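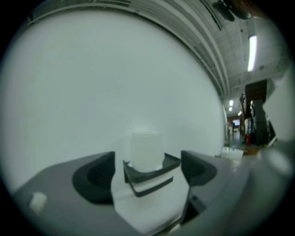 What filament should I print soft gripper fingers from for a home build?

TPU around 95A hardness is the usual starting point. It bends enough to wrap a small object, springs back well, and most hobby printers with a direct drive extruder can handle it if you slow down and keep the spool dry.

More detail on my situation, in case it changes the answer. I'm building a hand-held gripper at the shared workshop I belong to, the kind you squeeze with a trigger to pick up small things. Later on I want to put the same jaw on a little desktop arm, so the finger mount has to work both ways. Body is PLA, one Niteo servo moves both fingers through a pair of printed gears. I've made fingers out of PLA (cracked at the root), PETG (better, but slick as a bar of soap) and now I have half a roll of Stikska flex that I'm kind of scared of. The goal is light stuff: bottles, plastic cups, a tennis ball. Nothing over 200 grams. Is flex filament really the way to go or should I be casting silicone? And how do you keep the fingers from twisting when the thing you're holding is off center?

Posted June 2025

3 answers

Accepted answer

Fun project! I've been down this road and I love that you're doing the trigger version first, you learn so much just from feeling where it slips.

Go with the flex. Silicone casting is great and I do it too, but you need molds and a way to bond the pad to something stiff, and every time you change the shape you're making another mold. With flex you tweak the model, hit print, go eat dinner, and there's your new finger. I went through 5 versions over one December break and I'd have managed maybe one with silicone.

What worked for me:

Slow, slow, slow. I print fingers at 25 mm/s. Retraction nearly off. You'll get some strings and you can trim them with flush cutters.

Dry the roll first. A damp roll pops and fizzes and leaves little holes in the walls, and that's right where the finger will tear.

Walls matter more than infill. Three walls and 10 to 15 percent gyroid gives you a squishy finger, four or five walls makes it noticeably firmer. Try that before you buy a different hardness.

Print the finger on its side so the layer lines run the length of it. If you stand it up on end it'll split at the root the way your PLA ones did.

Now the twisting. That's a mount problem, and a softer finger will make it worse. If you're holding each finger with a single screw, it's going to rotate around that screw no matter what you print it from. Make a stiff backing plate out of PETG with a shallow pocket, let the flex part drop down into the pocket, and use two M3 screws spaced as far apart as you can fit. Mine are 18 mm apart and the wobble went away completely. I was grinning like an idiot, I must have picked up the same soda bottle for an hour.

Also check the backlash in those printed gears. If one finger lags behind the other, the object gets pushed sideways and it looks just like twist. Helical or herringbone teeth help a lot and they print fine.

For the move to the desktop arm, put a standard bolt pattern on the back of the gripper body now, before you print the final one. I didn't, and had to redo a nine hour print.

Comment from the asker: Two screws and a pocket, of course. Printing the plates tonight! Is the pocket a tight fit or do you leave clearance?

Reply: I leave 0.2 mm all around. Flex squishes in nicely. If it's tighter than that the finger bows outward in the middle.

Second answer

I'd add a skin on top. Flex filament by itself gets dusty and then it's not very grippy on smooth plastic. I stick Zikine grip tape on the contact face and swap it when it gets grubby. My jaw opens 156 mm, so the fingers are long and they do flop a bit, and the tape saved me from having to squeeze so hard. Clean the finger with isopropyl first or the tape peels at the corners.

If you don't want tape, model some shallow ribs across the face, a millimeter deep or so. Works on bottles. Not so good on the tennis ball.

One more thing, put a current limit on the servo or at least a spring somewhere between the servo and the fingers. A stalled servo gets hot fast, and a thin cup will fold up before you let go of the trigger. I use a spring out of a pen in the pushrod and it's the best upgrade on the whole thing.

Third answer

i used moroz silicone, the two part kind, poured in a printed mold. way grippier than any filament. messy tho. spray the mold with release first, i skipped that and had to break the mold to get it out. still using that finger lol

Comment: Which hardness did you get?

Reply: the soft one, label wore off. think it was the 20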